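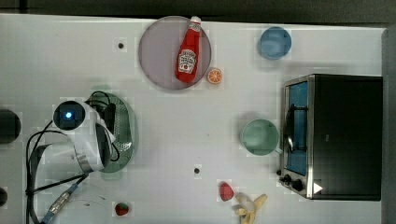
Tips for anyone putting control software on a kitchen bench

Most of the advice going about on this is written by people selling the software. I look after the bench at Stillgate three days a week and I am not selling any. Take what you like.

Start with the cables. A planner will give you a lovely smooth path for the arm and know nothing at all about the lead hanging off the wrist. Ours (Kerow, the paid version) has a tick box marked "cable aware". I have ticked it and unticked it and can't see the difference. Run the move at a crawl first and watch the lead, with your hand on the stop button.

Don't trust a label. The perception side will say "bottle" and give you 349 decimal places of confidence, or that's how it feels, but lay the ketchup down across a plate and the same program may decide the two are one thing. Test everything upright and on its side before you believe a word of it.

Leave gaps if you want a good score, close them up if you want the truth. Bowls set well apart are easy. Put a bowl hard up against the toaster oven and see what the grasp planner suggests then. Leonor Antunes got seven grasps offered and four of them went through the oven wall.

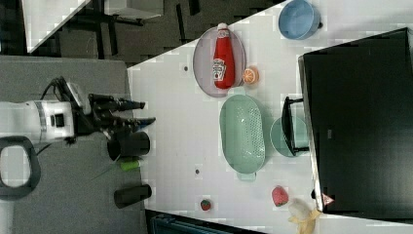 Check the top of the arm's reach as well as the bottom. Things near the far edge of the table are where the solver starts folding the elbow in odd ways, and it will call that a success.

Soft fruit: use toys while you are tuning. Ivars Ramanauskas disagrees and says plastic strawberries teach you nothing about force. He may be right, but he doesn't wipe down the bench.

Re-do the camera calibration after any bump. The Frade script claims to correct itself as it goes. In July it corrected itself two fingers to the left and stayed there all afternoon.

Keep the old version of whatever you update. Write the number on a bit of tape and stick it to the computer, and don't update on a Friday.

Colanders I have no tip for. If yours can tell the handles from the rim every time, write in and say what you're running.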